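Plarkano desk set, part 3: baskets and shelf

Do this before lamp goes on. Set 473 (yellow) and set 937 (black) both go on the one tabletop.

1. Shelf to the back. Board on top, push down both ends.
2. Plant left of it, lamp right.
3. Baskets out of bag, spread them out. Dont stack yet.

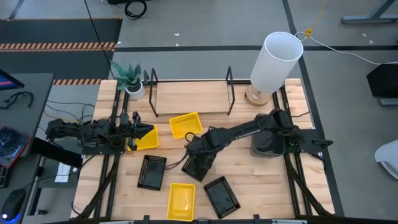
Tretport

4. Sort by colour, yellow one side, black the other.
5. Check each rim with a thumb. Sharp bit? Stop, send it back.

Note: keep the lamp cord off the front edge.

CAUTION: no liquids in the baskets. Wood marks quickly.
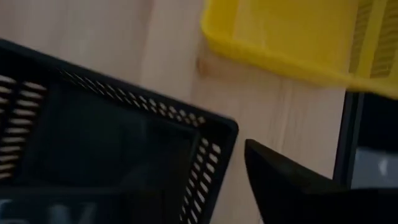 Cleaning first, then stacking. Damp cloth, drop of washing-up liquid, no scourers. Dust gets into the small slots under the rim and down the sides, so use an old toothbrush there and go along teh row. Wipe the floor of the basket last. Dry before it goes back on the wood.

6. Stack same colour only, rims level.
7. Full stacks under the shelf if they fit, otherwise beside it.

Spares: quote 1247 for a single basket.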